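2025-08-26

Morning

Slept badly again, and lay there doing arithmetic about the well. The man from Gullberg says 3,000 to drill deeper and another 3,000 if they hit the hard layer, and he said it in the voice of a person who already knows where the hard layer is. I asked him how he could tell the old well was failing. He said the flow was down. Down from what? Nobody measured it when we moved in. I certainly didn't.

So I'm not signing yet. Theda thinks I'm being stubborn and that I'll regret it in February when the pump is sucking air. She may be right. But she also thought I should buy the water softener, and that thing has sat in the basement for two years eating salt and giving us nothing I can taste.

Coffee, toast, then out to look at the tomatoes. Half of them split. I've read that it's uneven watering, and I've read it's the variety, and I've read it's calcium. I put crushed eggshells around them in June because Delwyn Ormsby swears by it. The ones with eggshells split as much as the ones without. I'll tell him so and he'll say I crushed them wrong.

The dowser

Now the real business of the day. Josefien Koster came over at ten with her dowser. I had agreed to this in a weak moment at the Magesa potluck, mostly to make her stop talking about it. His name is Gerd Ruppert and I had him pictured as a wild old man with a beard and a hazel fork. He was wearing a golf shirt. He uses two bent brass rods and keeps them in a case meant for a flute.

I'll write down what happened while I still have it straight, since by next week Josefien will have improved it.

He asked me where the existing well was. I said I'd rather he found it himself. He didn't care for that, but he went along. He walked from the driveway toward the shed, slowly, rods out in front, and they crossed near the lilac. He said there was a strong vein, 141 feet down. I asked why 141 and why not 140. He said he counts the dips. I hadn't noticed any dips, though I'll admit I was watching his wrists.

Then he walked back the other way and the rods crossed in a different place, a good way short of the lilac. He said that was the edge of the vein. Josefien nodded as if she'd seen the edge herself.

He never did find the existing well. He walked right past the cap, which is under the flat stone by the hose reel. When I told him, he said a tired well has no pull. So if he'd found it, that would have been proof, and since he didn't, that's proof too. I don't know what you say to a man like that. I gave him iced tea.

He wouldn't take money. That bothers me more than anything, to be truthful. I'd feel easier if he were a crook. He drove over from Willden on his own gas, and he plainly believes in it, and he was kind about the tomatoes.

After lunch

I wanted to set up a fair test. Bury some jugs, a few full and a few empty, mix them up, let him walk the row. Wrote it out on the back of the Gullberg estimate. Then I saw the trouble, that he'd say a jug isn't a vein, and he'd have a point of a kind. Water sitting in plastic isn't water moving through gravel. I tore it up and then had to tape the estimate back together.

Called the county instead. They keep the drilling logs for every well on our road, free to anyone who asks, and the woman said she could mail me copies. Why did Gullberg not mention this? I have my guess.

Jade Kettle wrote, a long one, mostly about the new job in Moltamwood and whether she should give up the apartment. She thinks she can trust her landlord's promise to hold the rent. I think she should get it on paper. She put a picture in with it and no word about it.
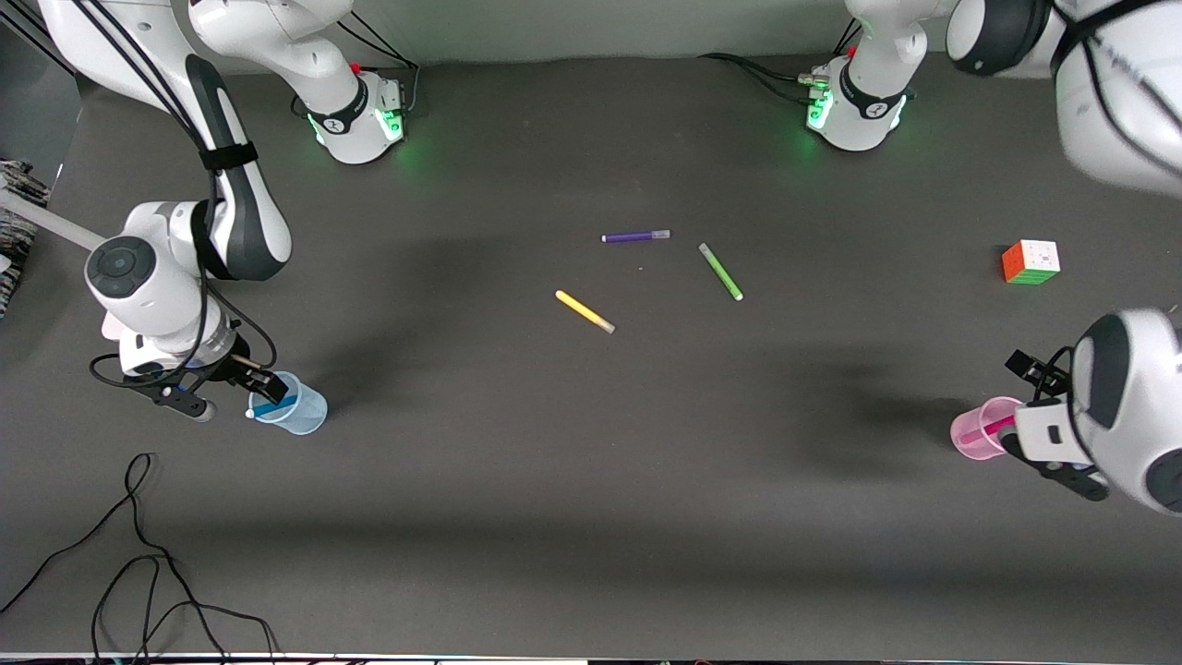
Evening

Theda home late. Told her about the rods over supper and she laughed until she had to put down her fork, then asked, quite seriously, whether the lilac spot would be any cheaper to drill than the one Gullberg wants. I said there was no reason to think so. She said there was no reason to think it would be more. I didn't have an answer for that and still don't.

I tried it myself after dark, with two coat hangers. Felt like a fool. They crossed by the lilac – of course they did, I knew where the lilac was. What I can't quite shake is that I didn't feel my hands do it. I've read that you don't feel it. All the same it was an odd sensation and I went in sooner than I'd planned.

Ran the kitchen tap for 5 minutes into the big pot and the bucket, to have one number that's mine. Full pressure the whole time, as far as I could tell. I'll do it again next month and see whether this well is as tired as everybody says.

Need to call the county back about the fax number. Salt for the softener, or else unplug it.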